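I spent most of September 26, 2021 learning how a robot fails to let go of a drawer handle. 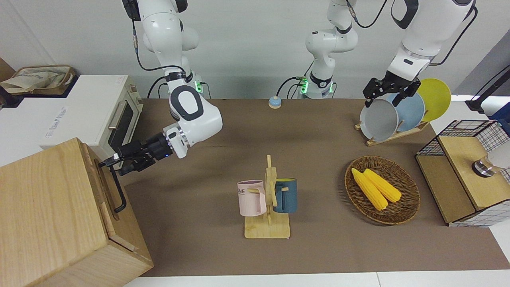

Marnham Home Robotics Club | Build Log

The job we call Okero is simple on paper. Left arm deals with the plates, right arm goes for the black handle on the wooden box. We had logged 389 clean runs, and I'd started telling people about it, which was my first mistake.

On run 390 the fingers closed, the drawer moved, and the release signal went missing somewhere in our code. The arm was told to go home. It went, and it tried to bring the furniture with it. I hit stop. Hafiz Pangaribuan read the log and found a timeout of 30 milliseconds where I had meant to type 1000.
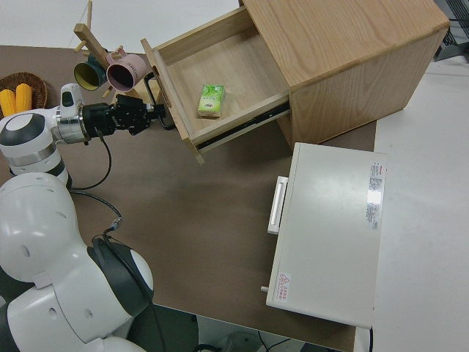

Gripper at the open drawer, tissues (or something like them) inside.

We now check that the fingers are open before any move home, and the pull force is capped. Hafiz also wants a second stop button within reach of his chair. I've ordered one, plus a spare handle.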